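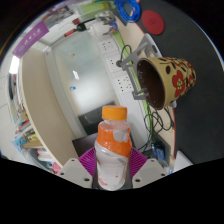

The gripper meets the orange-capped bottle, with the flowered cup in its bracket alongside.

2,207 and counting

Those of you who walk past the Warrier desks on your way to the kettle will have noticed people picking up the same bottle over and over with a plastic claw. They are fine. They are collecting examples for the Flarkex model, which learns to handle objects by watching us handle them first, and as of January 4, 2023 the tally stands at 2,207 recordings. Bhavana Rai keeps the count on her phone and will show you if you let her.

The method is simple enough to be humbling. You hold the gripper in one hand, squeeze to close the fingers, do the job, let go, and start again from a slightly different spot. A camera on the gripper records what the fingers are up to. A good run takes a few seconds. A bad run also takes a few seconds, which is how we ended up throwing away 54 of them in October after Refugio Varela developed what he calls a flourish. The model had begun to copy the flourish. Refugio has been asked to be more boring and is making progress.

Bottles have been the main work lately. Clear plastic is awkward stuff for a camera, all shine and whatever happens to be behind it, so we want plenty of it in the set. We also want the desk as it really is. The first batch, recorded at Briravport, was done on a bare table under lovely even light, and the model trained on it was a genius until somebody put a coaster down. Since then the rule has been that cables, cups and coasters stay where they are. This has suited some desks very well, and their owners have been insufferable.

A few notes for anyone taking a turn. Sessions run 30 minutes, and your wrist will tell you why. Come at the object from a new side each time, even if it feels silly. If you fumble a grasp and recover, keep the recording, as the model needs to see a recovery or two. If you fumble and swear, keep it anyway; there's no sound.

We have 3 open slots next week and the Votcombe office has started sending us its own numbers, in a tone I can only describe as neighbourly. Bhavana has the sign-up sheet. Left-handers especially welcome, as so far the model believes they don't exist.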